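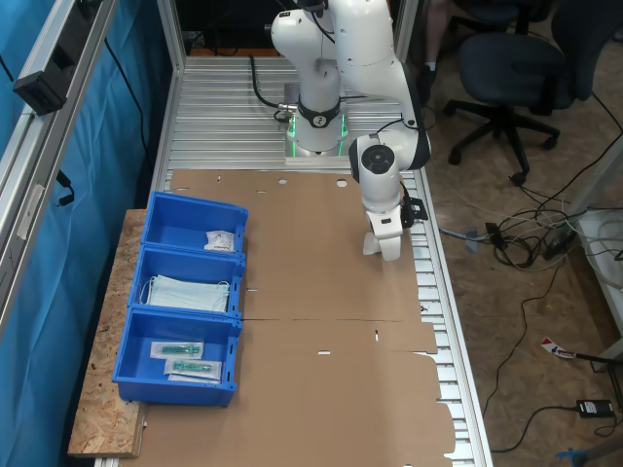

Figure 1. The sorting bench with its three blue bins.

Our project looked at kit packing at Koubek in Jamevthorpe, where 11 packers work.
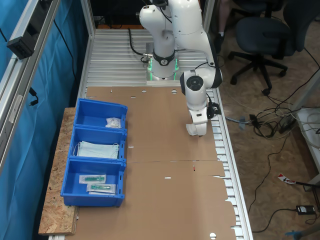

1. What staff told us
Kazimír Tichý packed by hand for 5 years. He now checks bins – less lifting, more waiting. 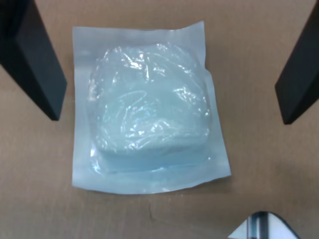 2. Sealed pouches
Soft packs are the hard part. Packers still want the final check. 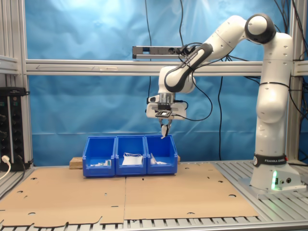
3. Changes to jobs
No posts were cut by December. Bogumił Baran wants paid training before the arm takes over 600 kits a shift.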